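Minonholm Open Day: Walk-Round Checklist, With Comments
By the floor safety lead, Undden workshop
Saturday, 8:40 a.m.
3 comments | 14 shares

Doors open at 10. First group is 18 visitors, and I can't wait for them to see this!

1. Visitor route taped and clear of chairs. OK
2. Emergency stop on the Ivska arm pressed and reset. OK, quick and clean every time
3. Speed limit set to demo mode. OK
4. Barrier at the Ponce sorting cell. FIXED. Gate latch was sticking, now swings shut by itself (lovely job by the early crew)
5. Operator briefing. OK. All 3 operators know the hand signals
6. Makeup and mask table: cords, small items, surface. SEE COMMENT
7. Fire exit and first aid kit. OK
8. Ear protection at the door. SHORT. More than enough adult sizes, need kids' sizes from the store room
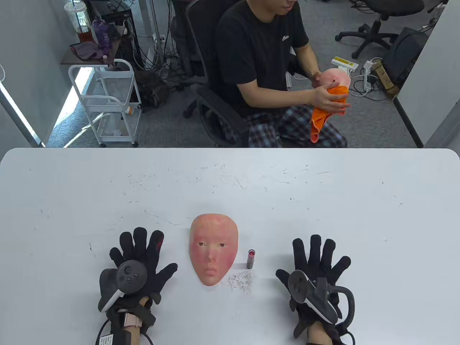
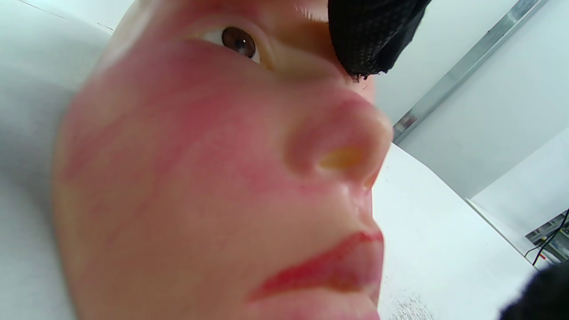
Comment on item 6: I think this will be the table people talk about on the way home, so I want it right before the first group. Wipe the white top down fully, including the specks and powder, and do it again between groups. Small things like the lipstick go in a tray when not in use. Power strip and adapter cords stay on our side of the rope, please. Visitors may come close and ask anything they like, but no touching the masks or the mannequin head until the operator says so.

Recheck items 6 and 8 at 9:30. Sign below when done.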